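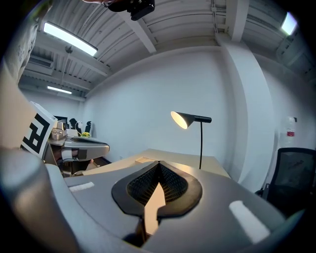

Lamp's on.

Cleaned out my storage unit in Pokmont. Unit 633, second floor, next to the elevator that only goes down. I have thoughts, and a rash from the cardboard.

I signed up in April, two years back, "just for the summer." The kid at the Perkus Storage desk wrote "summer" on the form and didn't even smile. Total professional.

$70 a month. I'm not going to do the multiplication here. I did it once in the parking lot and had to sit in the car.

Contents, since people asked (one person asked): a futon frame with no futon. Four lamps. A box marked KITCHEN MISC that was all extension cords. A box marked CORDS that was a fondue set.

Also the entire run of a gardening magazine I subscribed to when I lived on the fifth floor and had no balcony.

The lease says you can't exceed 3,000 pounds per unit. I would love to know what happened at Perkus that made them put that in. Somebody's piano collection, I guess

My friend Lucie Ouellet came to help. Lucie's method is to hold up an object and say the name of it in a flat voice. "Bread machine." Then she waits. I gave up the bread machine in four seconds.

I fought for the Gauthier armchair though. It was my uncle's and it weighs as much as he did. One leg is shorter than the others and always has been, you fold up a takeout menu and it's fine.

Lucie: "Chair." Me: "Yes." Lucie: "Chair?" It went on like this.

Chair's staying. Everyone who comes over from now on will be required to sit in it and say something nice.

Weirdest find was a Serunen food dehydrator, still taped shut, with a gift receipt made out to a name I've never heard in my life. So either I was a guest at a wedding and failed, or somebody out there is missing dried apples because of me.

If your name is on it you know where to find me. I'm not posting it. It's a good name.

Things that went to the thrift store: 2 carloads. Things I bought at the thrift store while dropping off: a lamp. I don't want to discuss it

To close out a unit you have to sweep it, take off your lock, and send them a photo of the empty floor. Then you fill out a survey. "How likely are you to store with us again?" I put a 6. Felt rude to go lower, I'd been there longer than some of the staff.

Official move-out date on the paperwork is 12/5/21. They prorated me. I got back enough for a sandwich, and I had the sandwich.

Anyway the apartment now has a chair in it you have to turn sideways to get past, and five lamps - six if you count the one with no plug.

Going to need more space.

(Lucie, if you're reading this, that was a joke. Put the phone down.)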